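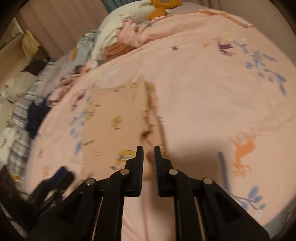

Light peach garment on the pink printed sheet, guest room.

Prallik Sheet Set, Queen: Review After Four Months
By Halina Czarnecka
8 July 2020

I bought the Prallik set in early spring to replace a jersey set that had gone thin in the middle. It comes with a fitted sheet, a flat sheet and two pillowcases. I have used it every other week since then, trading off with an older Boutros set that I already owned, and it has been through the washer 13 times.

Out of the package the fabric was stiff and had a slight starch smell. Both were gone after the second wash. I would call the finish crisp. If you like sheets that feel soft and a little slippery, you will probably prefer the Boutros, which has a sateen weave and drapes more. The Prallik is a plain weave and makes a faint rustle when you turn over. My husband noticed it for the first week and has not mentioned it again.

Fit

Our mattress is a Bulside with a thick pillow top, and fitted sheets tend to pop off the corner by the window. The Prallik has elastic all the way around and has stayed put except for one night. The pockets are deep enough that I can tuck a good amount of fabric under the mattress. On the guest bed, which has a thin foam mattress, the same sheet was too big and bunched up along the sides. If your mattress is on the thin side, look for something with a shallower pocket.

The flat sheet is generous. The pillowcases are a bit short for our pillows, and the end of the pillow shows.

Washing and drying

The label says cold wash, low tumble. I followed that for most of the loads and used warm water twice by mistake. I measured the flat sheet before the first wash and again last week. It lost an inch in length and almost nothing in width. Color has held up well. The hem on one pillowcase has started to come loose at the corner, and I will have to stitch it down.

It dries faster than the Boutros, by a good 20 minutes in our dryer. On the line it dries stiff and needs a shake.

Wrinkles are the main complaint. If you leave this set in the dryer after it stops, the creases set and stay there. Pulling it out while it is still slightly damp and making the bed right away takes care of most of them. I do not iron sheets and do not plan to start.

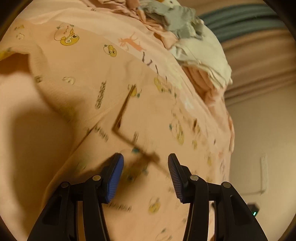 Warmth

We keep the bedroom cool in winter and have no air conditioning upstairs. The set was comfortable in April with a wool blanket and has been good through the first hot nights of the summer with nothing on top of it. I expect it will be fine in August too, when the room is at its worst. I would want flannel for January.

Price and returns

I paid full price from Priswood, and the set has gone on sale there since. The listing says 900 thread count. I can't check that, and the cloth does not feel like it to me. My neighbor Nikola Wróbel bought the same set and sent hers back for a pulled thread in the flat sheet. Her refund took two weeks, and she had to pay the return shipping.

Who should buy it

It suits a thick mattress and someone who sleeps warm. I would skip it for a thin mattress or if wrinkles bother you. I plan to buy a second set when it goes on sale again, but I will get the pillowcases separately in the king size.

Rating: 4 out of 5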